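Trotine 共享工作间 九月例会记录

时间：周四晚七点十分开始，八点五十散会
地点：Jinstead 二楼长桌
出席：熊秀英（主持）、孟晓燕、叶明轩、唐雨桐、Cauã Meireles
记录：叶明轩 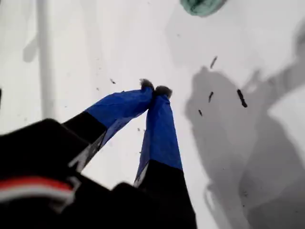

一、上次记录
孟晓燕指出，上次写的“台面清洁问题已解决”与事实不符，要求改为“已讨论”。熊秀英同意。记录人保留意见：当时大家确实说的是解决，录音没有，只能照改。

二、白色台面与碎屑
本次主要议题，占去大半时间。

唐雨桐报告，白色台面上仍然经常有深色碎屑。她提出每次用完后用湿布擦一遍，收工前再擦一遍，并在墙上贴签名表。

Cauã Meireles 问签名表能说明什么。去年 Clurkstead 那边贴过一张，十三个人签了名，台面照样是脏的。他认为签名只能证明有人带了笔。唐雨桐说那边的表贴在门后面，看不见，情况不同。Cauã 说看得见也未必擦。

孟晓燕问碎屑到底是什么。有人说是毡料掉的毛，有人说是切割垫的渣，也有人说是鞋底带上来的。没有人拿去看过。她表示在弄清楚来源之前讨论用什么布擦，顺序反了。熊秀英认为擦台面不需要先弄清来源，脏了就擦。两人各说了两遍，意见没有变化。

叶明轩提到，白色台面是当初为了“容易看出脏”才选的，现在看出来了，倒成了问题。深色垫子可以遮住，但遮住以后更没有人会擦。熊秀英说垫子不在今天的议程里。

决定：试行四周，每次用完由使用人自己擦，签名表贴在台面正上方。Cauã 要求注明他不看好此事，特此注明。
唐雨桐负责打印表格。孟晓燕负责收一点碎屑装袋，下次带来。

三、吸尘设备
熊秀英收到 Jin 公司的报价，台面吸尘套件一套784元，不含滤芯。滤芯每个300元，对方说“视使用情况更换”。

孟晓燕问视什么情况。报价单上没有写。她打过电话，对方先说半年，后来说一年，再后来说看粉尘量。她不愿意在这种回答的基础上签字。

Cauã 认为台面上这点东西用小刷子和簸箕就够了。唐雨桐不同意，说刷子会把细毛扫得到处都是，最后落到地上，地上也要有人管。Cauã 问地上现在归谁管。沉默片刻后，确认目前没有安排。

叶明轩查了账，本季度杂项还剩1,000元，如果买一套，剩下的连一个滤芯都买不起。熊秀英说可以等下季度再买滤芯。孟晓燕说那等于买一台到时候不能用的机器。

决定：暂不购买。孟晓燕向 Jin 索取书面的更换周期，并问能否借一套试用。没有书面答复，不再列入议程。

四、蓝色胶带
唐雨桐反映，蓝色胶带用得很快，又总有人把撕下来的旧胶带粘在桌腿上。她建议统一放进抽屉，领用登记。

Cauã 说已经有一张签名表了，现在要第二张。叶明轩也认为登记胶带太琐碎，登记花的时间比胶带贵。熊秀英问换成便宜的牌子行不行，孟晓燕说便宜的试过，揭下来留胶，擦胶的时间没有人算进去。

另外讨论了胶带起皱的问题。唐雨桐认为是缠的时候拉得太紧，Cauã 认为是缠得太松。两人都没有做过比较，记录人不下结论。

决定：胶带集中放在靠窗第二格抽屉，不登记。旧胶带自己扔。下次例会看用量，如果还是这么快，再谈登记。

五、毡料与泡棉边角料
靠墙那只纸箱已经装不下。孟晓燕主张全部清掉，说“以后可能有用”这句话她听了两年，没见谁从里面拿过一块。唐雨桐说她拿过。孟晓燕问拿了几次，唐雨桐说一次，后来没用上，又放回去了。

熊秀英提议留下比手掌大的，其余清掉。Cauã 问谁的手掌。最后定为以唐雨桐的手掌为准，因为箱子归她整理。

决定：下次例会之前整理完毕，只留一箱，箱盖须能合上。

六、其他
1. 照明。叶明轩觉得台面上方现在很亮，白台面看久了眼睛累，希望调低一档。唐雨桐说调低就看不清细活。先不动，各人有意见写在白板上。
2. 钥匙。Jinstead 前台说我们少还一把，我们这边核对是齐的。熊秀英去对，请对方出示借用单，不要口头说。
3. Clurkstead 邀请我们去看他们的新台面。孟晓燕问是不是又要推销同一家的东西。没有人能回答。有兴趣的人自己去，不报销车费。

下次例会仍为周四晚七点，主持孟晓燕，记录 Cauã Meireles（本人当场表示反对，未获采纳）。

待办：
唐雨桐：打印并张贴签名表；整理边角料。
孟晓燕：碎屑样品；向 Jin 要书面答复。
熊秀英：核对钥匙。
叶明轩：把上次记录的措辞改好，重新发一遍。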